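**Leka hand tool – progress report for October**

Dear Settimio,

Thank you again for the Woltwood grant, and for your patience with the last report, which I know arrived late and mostly consisted of apologies. I have much more to tell you this time.

When I wrote in the summer I was still fighting the linkage. The first jaws were cut on the old band saw in my garage and they never did meet squarely, however much filing I did (and I did a lot of filing, ask my neighbors). I have since moved the whole build over to the shared workshop in Codiscombe, where the evening crowd has been very kind to me, and the new pair came off the machine there in two evenings. Both sides now mirror each other properly, with the long triangular cutouts we talked about on the phone and the pins pressed in at the joints. The fingertip pads are dark blue with a black backing. I tried 2 kinds of pad and kept the softer one – it forgives a clumsy operator, and I am certainly one of those.

**Money**

Of the 400 you released for this stage, I have spent 300, nearly all of it on the pads, the pins and a better camera mount. The remaining 100 I would like to carry over for a spare set of linkages, if you agree. The receipts are in the usual folder.

**Practice objects**

You asked whether I was still using wooden blocks. No! I have gone over to snack packets, which are far meaner. They crinkle and slide, and they fold just when you think you have them. I lay them out in a loose heap on the kitchen table so that some overlap, and then I go in with the jaws wide open. Flat packets lying against the cloth are still the hardest, and I lose my grip on them more often than I'd like. Wrappers with a crimped end that sticks up are much friendlier.

**What is not done**

The trigger is stiff after a long session and I want to change the spring. The wrist strap is still a piece of webbing from an old backpack. And I owe you the drawings, which Timo Rothe at Zisamico has offered to tidy up before they go to you – my own are readable only to me, and not always then.

Next month I'll do the spring first, then the drawings, and after that a proper round of trials with every grab written down. If you're passing through Codiscombe, please do come and try the tool yourself. I'll put the coffee on.

With warm thanks,
your grateful builder
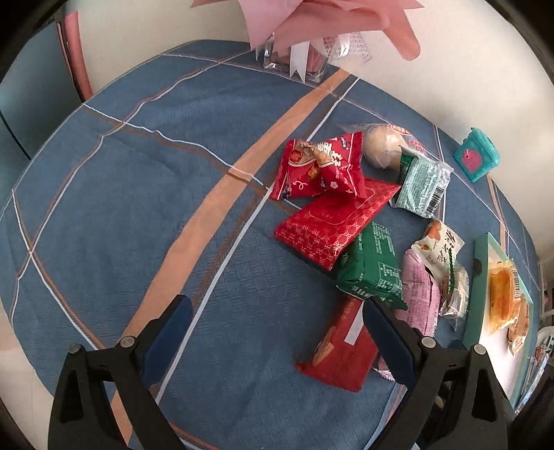
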